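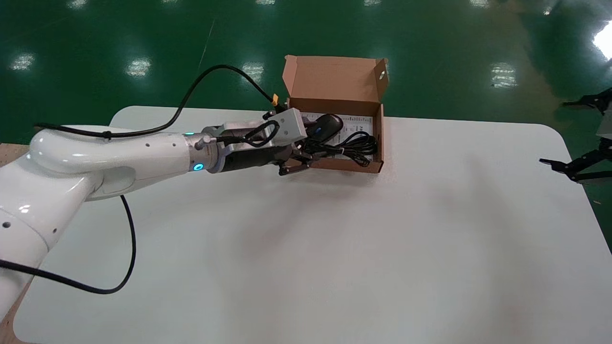
Open cardboard box on one of the white tables.

Posted in January
By the Tzavaras hiring desk

PACKERS AND RETURNS CLERKS WANTED, EARLY SHIFT

Tzavaras is hiring for the Erkent building. 10 openings, mix of full time and part time. Need people quick, the returns pile after the holidays is bigger than last year and the regular crew is already on overtime.

What we ship: kitchen stuff mostly. Mugs, storage jars, the Lolico line of baking dishes, dish racks, some small lamps. Most of it breakable. If you have worked with glass or ceramics before say so in your note, that goes to the top of the stack.

The job, packing side:
Pull the order, check it against the slip, wrap, box, label, onto the cart. Pick the right size box. Too big and it rattles, too small and the lid bows and the carrier kicks it back. You'll get the feel for it in the first week. Lolico dishes get double wrap, no exceptions, even the little ones.

The job, returns side:
Open, check for chips, read the customer's note if there is one, type up the reason, sort to restock or seconds. Some typing, nothing fancy. We use Clallix for the stock counts, you do not need to know it already. Training is paid. People who are nosy about why things come back tend to like returns.

Hours: Early shift starts 5 a.m. and yes we mean 5, doors are open a bit before. Full time is five shifts a week. Part time is three, you can pick which ones but then you're stuck with them until spring. Lunch is paid. No nights.

Pay: $19 an hour to start, both jobs. Reviewed after your first three months. Overtime is time and a half and it is voluntary outside of the holiday rush. Health plan for full time after the trial period, part time gets the dental only, sorry, we are working on it.

You need:
- to be 18 or older
- OK on your feet most of the shift
- can lift a full carton of jars. Ask to try one when you come in
- read a packing slip in English, small print
- closed shoes. No sandals, we will send you home

Nice to have, not required: pallet jack experience, a second language, any time spent at a shipping counter or post office.

Getting here: the 176 bus stops across the road, first one gets in a little before the shift. Parking is free, back lot only, the front is for trucks. Bike rack by the side door. If you carpool tell us and we'll try to put you on teh same days.

How to apply: stop by the front office any morning before noon, or leave a note in the drop box with your name, phone number, which job and which shifts you want. Resume is fine but not needed. We call everyone back, might take a few days. Short interview, then a paid half shift so you can see if you even like it.

If you worked here before and left on good terms come on back, you skip the interveiw. Bring your old badge if you still have it.

Open until filled. Start dates are rolling, first group goes in before the end of the month.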